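Seltska – poste de tri en simulation (LISEZMOI)

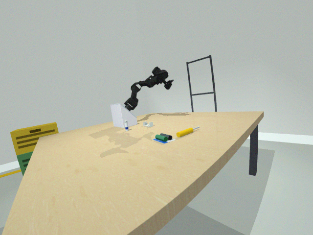
Rendu du poste simulé : bras noir, pince vide, tournevis à manche jaune et petites pièces sur le plateau en bois.

Version de mai. Rédigé vite, à compléter. Questions : Bindu Pinto (données), Saskia Halliday (atelier Nivthorpe).

C'est quoi

Épisodes simulés pour le poste de tri de fin d'équipe à l'atelier de Nivthorpe. Tâche : ramasser ce qui traîne sur l'établi, ranger par type. Outils d'un côté, petites pièces de l'autre. Rien de plus pour l'instant.

2 000 épisodes, 72 configurations de départ. Deux variantes d'éclairage. Tout est synthétique, aucune image prise dans l'atelier, c'était une demande des équipes et on s'y tient.

Pourquoi ce poste

Demandé par l'atelier, pas par nous. Le tri se faisait en fin de service, debout, sur du temps que tout le monde préférait passer à autre chose. Objets mélangés, tournevis qui partent avec les chutes, cylindres rangés dans le mauvais bac. Saskia a tenu le poste deux ans avant de passer au suivi du projet, les règles de tri viennent d'elle.

Ce que ça change pour les gens

- Le tri de fin d'équipe disparaît des fiches de poste. La relève se fait toujours à deux, avec le passage de consignes à l'oral.
- Nouvelle tâche : contrôler le bac des « non classés » le matin. À prévoir dans le planning, ce n'est pas du temps gratuit.
- Les outils personnels ne restent plus sur l'établi. Point qui fâche. Plusieurs personnes aimaient laisser leur tournevis à leur place, le système ne sait pas faire la différence entre outil perso et outil commun. Discussion en cours.
- Formation d'une demi-journée par équipe. Arrêt d'urgence, reprise manuelle, signalement. Supports chez Ó Conaill, pas dans ce dépôt.
- Pas de mesure individuelle. Les journaux ne contiennent ni nom ni badge.

Contenu

episodes/ : trajectoires et états des objets
scenes/ : configurations de départ
rendus/ : images
regles_tri.txt : règles de Saskia, lire en premier

Limites connues

Contacts pince/objet trop propres. Les cylindres couchés roulent moins qu'en vrai. Objets qui se touchent ou se recouvrent : encore beaucoup d'échecs, surtout quand une pièce plate est dessous. Ombres dures, à revoir. Pas de copeaux, pas d'huile, pas de chiffons, alors que l'établi de Nivthorpe en est couvert. Aucun humain dans les scènes, donc ne rien en conclure sur la sécurité à proximité du bras.

Ne pas utiliser pour

Chiffrer des suppressions de postes. On nous l'a demandé, c'est non : le jeu ne mesure pas le travail des gens. Ni pour valider une installation sans essai sur place.

A faire

- scènes avec objets sales
- règle pour les outils persos (attend le retour des équipes)
- variante pour le site d'Uvley, établi plus bas
- relire la partie formation avec Saskia, certains passages sont périmé

Retours bienvenus, même en deux lignes. Ceux qui tiennent le poste d'abord.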